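4.2 Restocking a refreshment tray

The second chore was sorting individually wrapped items between a divided tray and a clear one. El Sherbiny and Ait Brahim chose it from a list of 33 jobs collected at the Clumstead site, where kitchen staff do it every Tuesday. Figure 2 shows the work set out on the table, with four kinds of item in the four compartments. 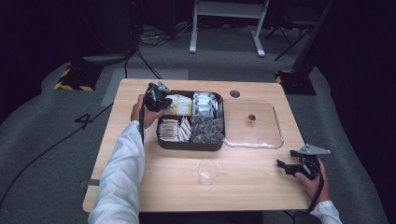 Figure 2. Sorting task, divided tray and clear tray.

4.3 Where the policies fail

We trained two policies, Jisent and Lillis, on the same demonstrations. Lillis finished 9 of 34 trials without help. Most of its failures came at the clear tray, well after the pick.
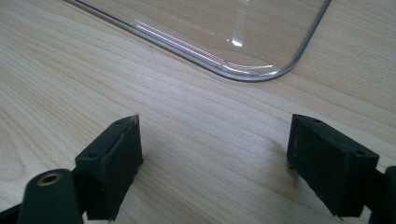 Neither policy is ready for unsupervised kitchen work. Depth estimates on transparent plastic were poor throughout, and seen from the gripper the wood grain shows straight through the sheet, leaving little more than a thin grey outline and a few reflections to mark its edge. Jisent often closed its fingers short of that edge.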